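About Widari

Widari is a small cooking school in the old Zandholm bakery, two doors up from the post office. Kimie Sugiyama started it with a borrowed stove and a class of four neighbours who wanted to learn how to make proper dumplings. They kept coming back, and they brought their mums.

We teach home cooking, the sort you can pull off on a weeknight with whatever's in the crisper. Classes take up to 64 students a term, and we run day and evening groups so shift workers can get to one or the other. 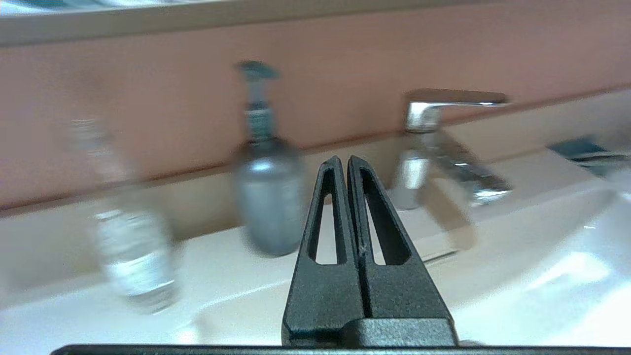 Our favourite time of year is August, when the citrus is at its best and the whole building smells of marmalade - come and say hello if you're passing! Kids are welcome at the holiday sessions, and we love having them.

You don't need any experience. Bring an apron, a container for leftovers and a good appetite. Term bookings are made at the front counter or by phone, and Kimie is always happy to talk about flavour, knives or her sourdough.

2 comments
64 shares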